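4.2 What counts as a crease

Anyone who has put away laundry knows that cloth has opinions. The Wunitus folding guide, from which we took our terms, recognizes only two conditions, flat and folded, and passes over the long middle stretch in which most household textiles spend their lives. We therefore added a third, slack, and spent much of August arguing over where it stops.

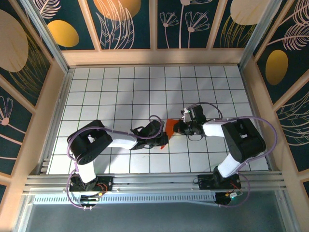 Our working rule came out of the Brarnonov collection, a set of 299 written accounts of people folding napkins, towels and pillowcases at home. Its contributors used 16 different words for a crease, several of them unsuited to print. We merged these into a soft dip, where the material sags under its own weight, and a hard crease, where it is pressed along a line. A single piece can show both, and usually does so while someone is trying to label it.

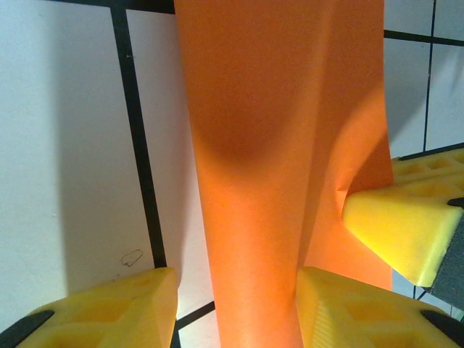 Figure 3. Orange material hanging, with a rounded dip in the upper middle and a sharp crease toward the right.

Gathers gave us more trouble. Under the Bergeron scheme a gather is a crease that has lost its nerve: several small folds drawn together at a point, none of them long enough to measure. Labelers given 20 minutes of training told dips from creases without complaint, then fell out over gathers before lunch. We settled on counting each gather once, at its narrowest point, and ignoring whatever the cloth does farther up.
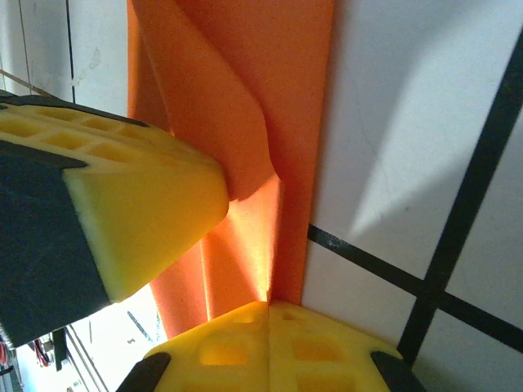
One reader of our draft objected that a gather counted once is a gather undercounted, and that anyone who has ironed a Zindard curtain would give every ridge its own line in the table. We tried it on a Sunday. The table grew to a length the appendix could not hold, and the single count stands in Section 5.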